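白墙和浅色台面的清洁、修补小经验

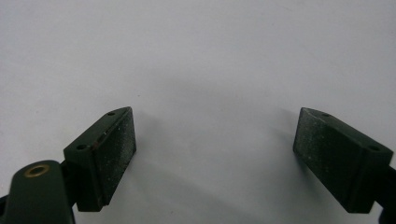 我住在一个老房子里，厨房和工作间的墙都是浅灰白色，台面也是浅色的。刚搬进来的时候我觉得浅色很亮，很舒服，后来才知道浅色的表面要多花一点时间照顾。油点、手印、鞋印、铅笔线，什么都看得见。下面写的是我这些年自己试过的办法，有的是从邻居那里学来的，有的是做错以后才明白的。中文不是我的母语，有些词可能用得不太自然，请大家原谅。如果哪个步骤写得不清楚，可以写信问我。

先弄清楚是什么表面

同样是白色的墙，刷的漆可能完全不同。哑光的乳胶漆最怕擦，用力一点就会出现一块发亮的地方，从侧面看特别明显。半光的漆比较耐擦，厨房和卫生间常用这种。还有一种是很便宜的粉质涂料，手摸上去会有白粉，这种墙不能用湿布擦，一擦就掉。

测试的办法很简单。找一个看不见的角落，比如柜子后面或者门后面，用湿的白布轻轻擦几下。如果布上有白粉，就是粉质涂料，只能干擦或者重新刷。如果布是干净的，再等墙干了以后从侧面看，有没有发亮。没有发亮，才可以用同样的办法擦别的地方。

台面也要先试。人造石、天然石、防火板、刷漆的木板，能用的东西都不一样。天然石里面有的怕酸，所以醋和柠檬汁不要随便用。我以前在窗台上用醋去水垢，那个窗台是大理石的，结果留下一圈没有光泽的印子，到现在还在。

日常除尘

很多人看见墙脏就马上拿湿布，我以前也是这样。可是墙上有灰的时候，湿布会把灰变成泥，擦出一道一道的灰线。应该先干后湿。

我用的是一块旧的棉布，包在平板拖把上面，从上往下慢慢走。墙角和天花板交接的地方容易有蜘蛛网，那里要用软毛的刷子挑出来，不要压在墙上，压上去会留下黑色的细线。踢脚线上面的一条边最容易忘，灰尘积得多了会和油混在一起，到那时候就很难弄。我一般先用吸尘器的毛刷头吸一遍，再用拧干的布擦。

暖气片上方的墙会慢慢变灰，热空气把灰带上去。每年十一月开暖气以前，我会把暖气片里面的灰清理干净，再把上面的墙干擦一次。做了这件事以后，墙变灰的速度慢了很多。

油点

厨房的油点分两种，新的和旧的。新的油点很容易，用厨房纸吸一下，再用温水加一滴洗洁精擦，最后用清水擦掉。最后这一步不能省略，洗洁精留在墙上会变黏，反而吸灰。

旧的油点已经变黄变硬，要先软化。我的做法是：

1. 小苏打两勺，加少量温水，调成比牙膏稀一点的糊。
2. 用软布把糊涂在油点上，等五分钟。
3. 用湿布轻轻转圈擦，不要用力压。
4. 用清水擦三遍，每一遍都换布的一个干净的面。
5. 用干布吸干。

哑光漆不要用这个办法，小苏打有一点磨的作用。哑光漆上的旧油点，我试过用白色粉笔盖在上面，过一夜再刷掉，可以淡一些，但是不会完全没有。如果油点很大，最好还是补漆。

油烟机旁边的墙，我后来贴了一块透明的防油膜。我买的是 Kundton 的，三十三厘米宽，正好够灶台后面的一条。贴的时候墙要完全干，而且要干净，不然气泡里面会有灰，一直看得见。第一次贴的时候我太着急，贴歪了，撕下来又带掉了一小块漆。第二次我先用铅笔轻轻画一条水平线，从中间向两边刮，就平整了。撕膜的时候可以用吹风机加热，慢慢拉，角度要小。

手印和开关周围

电灯开关旁边的墙总是最先变脏。擦之前要先关电，布也要拧得很干，不要让水流进开关里面。我不把清洁剂直接喷在开关上，而是先喷在布上。

手印主要是皮肤上的油和灰，一块略湿的布加一点洗洁精就够了。擦的范围要比手印大一些，边上要慢慢变轻，这样不会出现一个很清楚的干净的圆圈。如果墙已经很多年没有擦，擦完一个地方你会发现周围都很脏，这时候只有两个选择，要么停下来，要么把整面墙都擦了。我建议在开始以前先想好。

铅笔、圆珠笔和蜡笔

铅笔线用白色的软橡皮就可以擦掉。不要用彩色橡皮，会留下颜色。橡皮要先在纸上擦几下，把上面的脏东西擦掉再用到墙上。

圆珠笔比较麻烦。可以用棉签蘸一点酒精，从线的外面往里面点，不要来回拖，来回拖会变成一片蓝色。酒精对有些漆有影响，一定先在角落试。用酒精的时候要开窗，旁边不能有火。

蜡笔先用吹风机的低温吹软，再用厨房纸吸走，剩下的颜色用洗洁精水擦。小孩子画的大片蜡笔，我的邻居擦了一个下午，最后还是重新刷了。她说早知道这样，就把那幅画留下来。

所谓的“神奇海绵”其实是很细的磨料，像很细的砂纸。它很有效，但是会把漆的表面磨掉一层。半光的墙偶尔用一次没有问题，哑光的墙和亮面的台面，我都不推荐。

霉点

如果墙上有霉点，先找水从哪里来。是窗户边漏水，还是柜子贴墙太近，空气不流通？原因没有解决，擦多少次都会再长。我家的衣柜以前紧紧靠着外墙，后来我把它往前移了五厘米，冬天就好多了。

小面积的霉，可以用专门的除霉喷剂，戴手套和口罩，开窗，按照瓶子上写的时间等待。含氯的产品绝对不能和醋、洁厕剂混在一起，会产生有毒的气体。喷的时候从下往上喷，液体不会流得到处都是。擦过的布不要再用，直接扔掉。

霉的面积大，或者墙摸起来是软的，就不要自己处理了，应该请专业的人来看。

补小洞

钉子洞和螺丝洞是浅色墙上最常见的问题。很多人用牙膏来补，我也补过。开始的时候看起来很好，过了几个月牙膏变黄、变小，洞又出来了。还是买一小管补墙膏吧，不贵，能用很多年，只要盖子盖紧。

我现在用的补墙膏是 Skarkard，优点是干得慢，有时间修平，缺点也是干得慢。步骤是这样：

先把洞口边上鼓起来的地方刮平，或者用螺丝刀的圆柄往里面压一下，让洞口稍微凹进去。用干的刷子把洞里的粉刷出来。大一点的洞要用水喷湿一点，不然墙会把膏里面的水很快吸走，膏会裂开。

然后用小刮刀填进去，第一层不要填满。等干了再填第二层，第二层要比墙高一点点，膏干的时候会收缩。完全干以后，用细砂纸包在一块平的小木块上磨。直接用手指压着砂纸磨，会磨出一个浅浅的坑，白天看不出来，晚上开灯就看见了。

磨的时候可以用手电筒从侧面照，高低的地方都有影子，很容易找到。磨下来的粉要擦干净再刷漆，否则漆会起小颗粒。

砂纸的选择，我一般准备三种粗细。粗的用来去旧漆的边，中间的用来磨补墙膏，最细的用在两层漆之间。砂纸用久了，粉会堵在里面，用旧的牙刷刷一刷还能继续用。如果沙粒已经掉了，就换新的，旧的会划出线。

补漆

补漆最难的是颜色。白色有很多种，偏黄的，偏蓝的，偏灰的。就算是同一桶漆，墙上的已经过了几年，和新的也不会完全一样。所以装修的时候剩下的漆一定要留一些，装在小的玻璃瓶里，装得满一点，里面空气少，漆不容易结皮。瓶子外面写清楚是哪个房间，哪个颜色号码，哪一年刷的。我以前只写了“白”，后来有三瓶都写着“白”，打开来比了很久。

没有剩下的漆，可以从不显眼的地方切下一小片漆皮，拿到店里去配色。看颜色要在白天看，并且要等漆干了再看，湿的漆和干的漆颜色不同。

刷小块的时候，用小的海绵滚筒比用刷子好。刷子会留下条纹，和周围滚出来的纹理不一样。滚筒上的漆要少，从中间往外滚，到边上几乎没有漆，这样边界就不明显。等干了以后再来第二层。如果两层以后还是看得见，就把整面墙从一个角刷到另一个角，人的眼睛在墙角的地方分不出那一点点差别。

补过的地方如果没有先刷底漆，会比周围暗或者没有光泽，这是补墙膏吸漆的缘故。我用的底漆是 Wragg 的小罐装，一罐用了好几年。用之前要搅到底，白色的东西都沉在下面。

浅色台面

台面上的茶渍和咖啡渍，越早擦越好。已经留下来的，用小苏打糊敷一会儿，再用软布擦，一般可以去掉。姜黄和咖喱的黄色很难去，不过晒太阳会变淡。我把染黄的白色砧板放在阳台上晒了几天，颜色少了很多。固定的台面当然搬不出去，只能小心一点，做咖喱的时候下面垫一张旧报纸，或者垫一个托盘。

热锅不要直接放在台面上。防火板的名字里虽然有“防火”，但是热锅放久了，下面的胶会鼓起来，鼓了以后基本修不好。我在灶台旁边固定放两块软木垫，不收起来，这样就不会忘记。

台面和墙中间的那条胶，时间长了会变黑。表面的黑可以用除霉的啫喱，挤上去，盖一层保鲜膜，过几个小时再擦。如果黑色在胶的里面，就只能割掉重新打。割的时候刀要放平，不要伤到台面。打新胶之前要让缝完全干，两边贴上美纹纸，胶打好，用手指蘸一点洗洁精水抹平，马上撕掉美纹纸。等胶干了再撕，边上会不整齐。

不锈钢水槽旁边的水印是水垢，用拧干的布擦一次就没有了，前提是每天擦。我洗完碗以后会把水龙头后面也擦干，那个地方积水最久。

工作间的桌面

工作间的桌子我也刷了浅色，朋友们觉得奇怪，可是浅色的桌面上小螺丝和小垫圈很容易找到。代价就是脏得快。我在上面铺一张可以换的厚纸，滴了胶或者漆就换掉。胶水滴到桌面上，不要马上抹，抹开以后面积更大。白胶等它变成半干的橡皮样子，用塑料刮片一推就起来了。

贴标签也有一点要注意。便宜的标签纸撕下来会留胶，灰尘粘在上面就变成黑色的方块。去胶可以用食用油，涂上去等一会儿，再用洗洁精洗掉油。刷漆的木头上油不要放太久。我现在用 Pulline 的可移除标签，目前为止撕下来都很干净，但是我没有贴过一年以上的，所以不敢保证。

铁的工具不要湿着放在浅色桌面上，锈印会渗进去。如果已经有了锈印，浅的可以用细砂纸磨掉再补漆，深的我没有找到好办法，后来就在上面放了一个工具盒。

布和海绵

擦墙的布要用白色的或者洗过很多次的，新的彩色布会掉色。我有一块红色的抹布，第一次用就在门框上留下了粉红色的印子。

海绵的绿色那一面不要用在漆面上，也不要用在亮面的台面上。擦厨房油的布和擦其他房间的布分开放，洗的时候也分开洗。洗布不要放柔顺剂，放了以后布不吸水，而且擦完会有一层膜。

布洗完要挂起来干，不要团在水槽里，第二天就有味道，那种味道会带到台面上。

一些零散的记录

胶带粘在墙上的时间不要太长，美纹纸也一样，放几个星期以后胶会留在墙上。

椅背碰墙的地方，可以在椅子上贴毛毡，比在墙上贴保护板好看，也更便宜。

黑色的鞋印用白橡皮先试，很多时候不需要水。

挂画的背面下方贴两个小的软垫，画不会歪，墙上也不会有灰色的线。

刷完漆的墙，摸着干了不等于真的硬了。我一般等几个星期才开始用湿布擦，太早擦会有印子。

冬天窗户关着，如果要用有味道的清洁剂，分几次做，每次做一小块，做完就通风。

最后更新：2025年8月14日

联系我们 | 版权所有，转载请注明出处 | 返回顶部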